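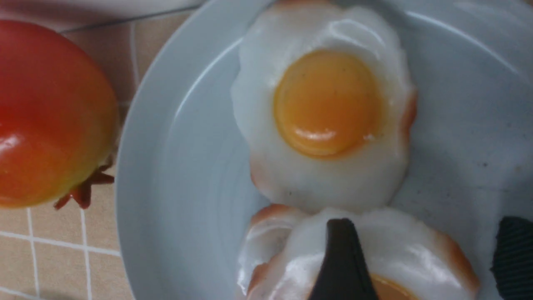 [manipulacao-mesa] Re: Guia de boas práticas, rascunho para comentários

De: Liên Hà
Para: lista manipulacao-mesa
Assunto: Re: Guia de boas práticas, rascunho para comentários

Oi, gente!

Li o rascunho inteiro ontem à noite, de uma vez só, e fiquei muito contente. Faz tempo que eu queria ver essas regras escritas num lugar só, com números de seção, em vez de espalhadas por 196 mensagens do arquivo (eu fui lá contar, sim). Parabéns à Bimla e ao Ramesh, ficou claro e dá para usar na bancada sem virar página.

Respondo no meio do texto.

Bimla Dhillon escreveu:
> Seção 2, contato. A proposta é que o operador marque o início do
> contato no momento em que o primeiro dedo toca o objeto, e não
> quando a garra começa a fechar. Sei que isso muda o hábito de
> quase todos os grupos. O Ramesh defende que a marca antiga é mais
> fácil de automatizar, e é verdade, mas ela deixa de fora justamente
> os objetos baixos.

Concordo com você, e com gosto! O caso dos ovos fritos no prato resolve a discussão para mim: os dois dedos abertos, a ponta de um deles já sobre a clara do ovo de baixo, o outro dedo à direita, por cima da parte plana do prato. Pela regra antiga, esse trecho todo entraria como "aproximação". Pela nova, ele conta como contato, e quem for estudar a força aplicada encontra o que procura.

Só peço uma frase a mais. Quando o objeto está apoiado em outro, ou encostado em outro, convém anotar os dois. Os ovos estão em linha, um junto da borda do outro, e não dá para mexer no de baixo fingindo que o de cima não existe. Sugiro assim: "Se o objeto-alvo toca ou cobre parte de outro, registrar o vizinho no campo de contexto". Curto, cabe na mesma linha.

> Seção 3, limites. Distância mínima entre a ponta do dedo e a borda
> da louça na aproximação: fica a critério de cada grupo, desde que
> esteja escrita. Alguém se opõe?

Eu não me oponho, mas gostaria que "escrita" quisesse dizer escrita antes da sessão. Aqui em Gemer a gente preenchia a ficha no fim da tarde e o valor saía sempre redondinho, bonito, suspeito. Agora a ficha do Rokora só abre a sessão com esse campo preenchido. Deu uma reclamação no começo (minha, inclusive) e depois todo mundo esqueceu que existia outro jeito.

> Seção 4, nomes dos objetos. Estamos sem consenso. Akash quer lista
> fechada, Ewan quer texto livre. Por favor opinem, senão vamos
> publicar sem essa parte.

Não publiquem sem! É a minha seção preferida. Conto abaixo como estamos fazendo, copiado do nosso caderno de bancada com poucas mudanças. O Ewan já viu e achou comprido; cortem à vontade.

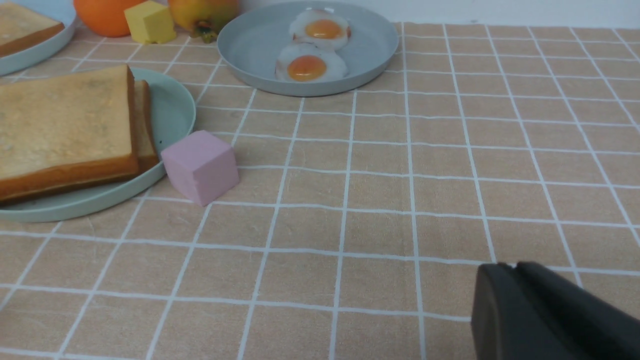 Gemer, junho

Nomes. Usamos lista fechada para a categoria e texto livre para a aparência. Os pães entram como "fatia de pão" e a cor da casca vai no texto livre. O cubo rosa perto do prato verde entra como "cubo", e pronto, não inventamos função para ele. Já o cubinho amarelo lá no fundo, ao lado da fruta laranja, deu debate: metade do pessoal escrevia "manteiga". Ficou "cubo amarelo" na categoria e "parece manteiga" no texto livre, que é onde os palpites podem morar em paz.

A fruta amarela e vermelha foi pior. Romã? Caqui? Cada anotador tinha certeza de uma coisa diferente. A regra que adotamos: sem acordo entre dois anotadores, sobe-se um nível, e o objeto vira "fruta". Perde-se detalhe, mas o detalhe perdido era briga.

Objetos parciais. Se só aparece um pedaço do objeto na câmera do punho, ele é anotado do mesmo jeito, com a marca "parcial". A fatia de cima na pilha do prato verde leva essa marca, e o grupinho das frutas também. Não completamos de memória, mesmo quando a câmera de fora mostra o resto. Cada câmera responde por si.

Espaço livre. Antes de cada episódio, o operador declara para que lado a garra pode se afastar sem passar por cima de nada. Com os pratos concentrados à esquerda e no fundo, a resposta é fácil: direita. Escrevemos mesmo quando é fácil. Quando a arrumação fica complicada, o hábito já está pronto.

Superfície. O quadriculado de linhas claras vai descrito na ficha, com o lado do quadrado medido na régua. Quem usar o conjunto depois vai agradecer por ter uma escala à vista.

Revisão. Dos 1776 episódios do lote Shakya, a segunda leitura devolveu 142. A maior parte voltou por causa de nome de objeto, quase nada por causa de contato. Por isso insisto tanto na seção 4.

Fim do caderno, volto para a lista.

Akash, sei que você vai dizer que texto livre ninguém lê. Eu leio! E o seu script de busca também lê, aquele que você apresentou no encontro de Plilotau e que eu uso toda semana. Acho que as duas propostas cabem juntas: dois campos, um fechado e obrigatório, outro aberto e opcional. Se o Ewan topar que o aberto não sirva de critério de rejeição, eu escrevo a redação da seção até o fim do mês.

Mais duas coisinhas miúdas:

- No item 2.3 está "pinça" e no resto do texto está "garra". Prefiro "garra" em tudo, com "dedo" para cada parte móvel.
- O anexo B cita a ficha antiga. Ramesh, você tem a nova? Se não tiver, mando.

Posso também traduzir o guia para o vietnamita quando o texto estiver fechado. Tenho dois colegas esperando por isso e já prometi, então por favor fechem logo, hehe.

Um abraço grande,
Liên

_______________________________________________
Lista manipulacao-mesa
Para responder só à autora, troque o destinatário antes de enviar.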